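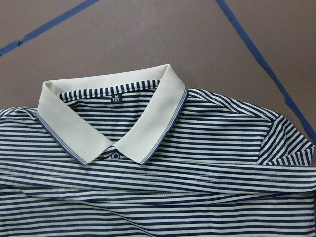 The Polo Shirt Problem

Aug 26, 2021
By Euan McIver

I own too many polo shirts. I didn't set out to. A man buys one for a cookout, another because the first one had mustard on it, and then his relatives notice and birthdays take care of the rest for the next decade.

I bring this up because I spent most of last night folding them, and folding a polo shirt is the one household job that still gets the better of me. Towels I can do. I can do a fitted sheet if you leave me alone in the room and don't ask to see the result. But a polo has a collar, and the collar has opinions.

The navy and white striped one is the worst offender and also my favorite, so it gets to go first while I still have some patience. It has an off-white collar with thin blue lines along the edges, the kind of detail that makes you feel you should own a boat. I don't own a boat. I have been on the ferry to Dondton, where I ate a hot dog and felt slightly sick, and I was wearing that shirt at the time, so there is some maritime history there.

The label says M, with a 165 under it. I have been an M for as long as I've been buying my own clothes, although the word has done a lot of stretching over the years and so have I. The 165 I take to be a height in centimeters. I'm taller than that. The shirt has been very decent about it, apart from when I reach for things on high shelves.

Anyway, stripes. Stripes look like they ought to help with folding, and for the first minute they do. You lay the thing out flat, you smooth it with the side of your hand, and you have a whole set of ruled lines telling you whether you're straight. Then you fold one side in and discover that the lines are also going to tell everybody else whether you're straight. A plain gray T-shirt will forgive a crooked fold. A striped polo keeps it on display until the next time you wear it, and then you walk around with a diagonal crease across your stomach like a pageant sash.

For years I folded shirts the way my mother did, which is in the air, under the chin, while talking. She could do a whole basket that way and never look down. I tried it through most of my twenties and got a drawer full of things that looked as if they'd been thrown there from the hallway. Some of them had been.

After that came hangers. I put every polo I had in the closet and was very pleased with myself until July, when I pulled one out and found it had grown a pair of little points on the shoulders, right where the hanger ends. I went to lunch with my sister looking like I was about to be beamed up. She didn't say anything until dessert, and then she said quite a lot.

So now it's the drawer again, and I've worked out a way of doing it that I'd call adequate.

Face up first, collar at the top, and button the shirt before you do anything else. I used to skip this. If you skip it the neck gapes and the collar points wander off in different directions, and you end up with one flat and one curled under like a dog's ear. With the top button done, the points sit next to each other and behave. Then I fold the collar down the way it's worn and press along the back of the neck with my fingers. I've seen people stand the collar up for storage. I've also seen people wear it up, and I expect they're the same people.

Next comes the part everyone shows you in videos, where the shirt gets turned over and the sides come in toward the middle. The turning over is where I lose it. You have a beautifully smoothed shirt, you pick it up by the shoulders, and in the half second it's off the table every wrinkle you got rid of comes back with friends. My only advice is to do it fast and then not look too closely. Sides in, sleeves back on themselves, bottom up to the middle, then up once more. Flip it, and there's your collar on top, looking like something in a shop window if the shop was having a hard year.

My niece, who is 16 and spent part of the summer on the floor at Matheson, folding sweaters for people to unfold, watched me do this and asked whether I'd considered a board. They all have boards there, apparently. You put the shirt on it, fold around it, slide it out, and every shirt comes out the same size. I said I liked the handmade look. She picked up my stack, squared it off in one movement, and put it down again without comment, and I understood that I'd been handled the way she handles customers.

I did look up a board later. Patano makes one with hinges, and you work the flaps like a small plastic accordion. I had it in my cart for three days. Then I thought about where I would keep it, and the only drawer big enough was the one with the polo shirts in it.

What I did instead was get rid of some shirts. Six of them went in a bag by the door, including a salmon one I've been calling "red" since I bought it, and the one from the Briris golf day, where I neither golfed nor had a good day. The mustard one is in there too. It's faded enough that you could take it for a design choice.

The striped one stays, obviously. It has the top spot in the drawer, collar out, and I have to say that from the doorway it looks very nice. Close up there's a crease running off at an angle from the second fold, and I know exactly which flip it happened on. I could take it out and start over, but I'm wearing it Saturday-style to my sister's cookout, untucked and next to a grill, and by the time I've driven over there with a seat belt across it I'll have the sash again anyway.

I've been told there will be mustard.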